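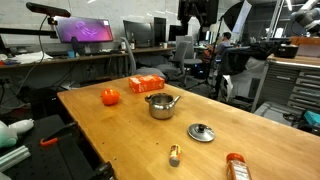 Figure 2. Table layout for the lid task, teapot open, lid on the tabletop.

3.1 Collecting demonstrations

All demos recorded on the butcher-block table in Fig. 2. Task: put the lid back on the steel teapot, leave everything else alone. Distractors stay on the table the whole time (toy-like pepper, orange box, small cylinder on its side, bottle with orange cap). Mostly orange on purpose, the Senov baseline leaned to heavily on color.

Two operators, S. Molefe and A. Masilela, 30 demos each per layout, 4 layouts. Lid pose changed by hand between demos, knob always up. Polished metal is a problem for depth, so we keep the raw color stream and drop depth inside the teapot mask. Lights not moved within a layout.

Failed tries kept and labeled, not deleted. A demo counts as failed if the lid lands tilted or the pot tips. Layout 3 has 31 demos for one operator, extra one left in. Background not masked, see Sec. 5 for the abalation.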